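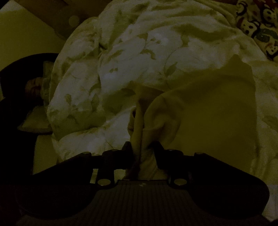 **Hand-held gripper drops fleece when I lift it. Fingers, motor, or my design?**

Asked in Home Builds > Grippers and End Effectors
Tags: two-finger, fabric, hand-held, current-limit

I have been building a hand-held two-finger gripper since January, partly at home and partly at the Flulton shared shop, where I have printer time. The body and arms are my own design. The fingers are a modified version of the ones in the Zudimow plans. Drive is one gear motor through a linkage, so both fingers close together, and the controller is a Rillitz board with current sensing.

It does fine with cups, boxes, a shoe, a rolled towel. The trouble is bedding. I want to be able to pinch a fleece blanket, lift it off a comforter, and set it down somewhere else on the bed. The pinch itself is good. The fingers close on a fold, the fold bunches up between them, and I can start the lift. Then one of two things happens:

1. The fleece creeps out of the fingers as more of its weight comes off the bed, and it's gone before I have moved it anywhere.
2. It holds the fleece but has also caught the comforter underneath, and the whole pile comes up.

What I have tried so far:

- Raised the current limit in steps. It is at 100 on the Rillitz scale now (default is 40). Creep is slower but the motor gets hot enough that I don't want to leave it there.
- Glued a strip of bike inner tube to each finger. Better for a few days, then the strips started to peel at the tips.
- Closed slower. No difference that I could see.

Other facts that may matter. Fingertip opening is 85 mm. The fingers are printed solid, and the linkage has a little play in it at the outer joints. I log encoder position and motor current on every close. Position when gripping fleece ends at a count of 1259, and fully closed with nothing in it is 1302, so there isn't a lot of travel left once the fold is compressed.

Do I need a stronger motor, or is this a fingertip problem? I would like to avoid changing the motor because the housing would have to be redrawn around it.

---

**Answer 1** (accepted)

Fingertip problem, mostly, with some help from the play in your linkage. I wouldn't touch the motor yet.

Look at your two counts. You are 43 counts from fully closed when you hold the fleece. On a hard object the linkage stiffens up and you get good force at the tips. On a compressed fold of fleece you are working at the very end of travel, and if the outer joints are loose, part of what the motor is putting in goes to taking up slack. Raising the current just heats the motor after that point.

Things I would do, in this order:

**Take the play out of the outer joints.** Drill the holes out and press in bushings, or reprint with the holes a bit undersize and ream them. Check by closing the gripper, powering it, and trying to wiggle one finger with your hand. If it moves at all before you feel the motor push back, there is still slack.

**Pad the fingers with something that compresses.** Inner tube is grippy but thin. I use 3 mm silicone sheet, cut wider than the finger and wrapped around the sides, with the edges clamped under a small printed bar. Don't rely on glue at the tip. The peel always starts there, because that is where the cloth drags. With a thicker pad your fleece count will drop well below 1259 and you'll have travel to spare.

**Shift the zero.** After the pads are on, run the calibration again. The Rillitz board keeps the old closed position until you tell it otherwise, and it will cut current early if it thinks it has reached the end.

**Then bring the current back down.** Start at 40 and go up by fives. With pads and no slack I hold a queen-size fleece at 55. My motor is the same size as yours, if you used the one in the Zudimow plans.

On picking up the comforter too: that is about depth, and no change to the fingers will fix it completely. Come in at a low angle from the side and close on a ridge that is already there. If there is no ridge, close lightly on the top of the pile, lift 20 mm, stop, and look at the current. A single layer of fleece and a fleece plus comforter give very different numbers on my log. If it reads high, open and try again. You can put that check in the code so it does it without you.

> **Comment from asker:** The wiggle test was bad. I could move the left finger 4 mm at the tip. Bushings are in now and that alone stopped most of the creep. Pads next.

> **Comment from asker:** Pads on, recalibrated. Fleece now reads 1188 and I'm running at 60. It carried the blanket from one side of the bed to the other and held on the whole way. The comforter still comes along about one time in five. I'm going to try the lift-and-check idea.

> **Comment:** What clamp bar did you use for the silicone? Mine bows in the middle.

> **Comment from answerer:** 4 mm thick, two screws, one at each end. If it bows, add a slight curve to the bar so the middle touches first.

---

**Answer 2**

Get a bigger motor. I had the same thing with towels and went up one frame size and never had a problem again. The MacLeish catalog has one that fits most housings, part 3674. You may need to cut the back of the housing a little.

> **Comment from asker:** Mine won't take it without a redraw. The mounting holes are too close to the ribs.

> **Comment:** Also heavier, which matters when you're holding the thing at arm's length over a bed. I tried that motor and took it off again after one evening.

---

**Answer 3**

Agree with the first answer on pads and slack. Two additions.

Your arms flex. Wide arms printed flat will bend under load, and you lose force there the same way you lose it in loose joints. Put a straightedge across the back, close the gripper on a block of wood at your working current, and see if a gap opens up. If it does, a rib along the lower edge will do more than extra thickness. I went from 20 percent infill to five walls on mine and that helped as well.

Second, test on the same piece of fabric in the same state. Fleece that has been through the dryer with a softener sheet is a lot more slippery than fleece that hasn't. I lost a week to this. I thought a change to my fingertip angle had made things worse and it was the laundry.

For a repeatable test I hang the blanket over a rail, grip the bottom edge, and pull down with a luggage scale hooked to the gripper. Note the reading where it lets go. Mine went from 300 grams with bare printed fingers to well over a kilo with silicone. It isn't a great measurement but you can compare one pad to another in a few minutes, and you don't have to remake a bed every time.

One question back to you – are the fingers parallel when they meet, or do they touch at the tips first? The stock Zudimow fingers toe in slightly. That is good for picking up a coin and bad for cloth.

> **Comment from asker:** They toe in. I kept the angle from the plans. I'll print a parallel set at Flulton next time I have the printer and run the scale test on both.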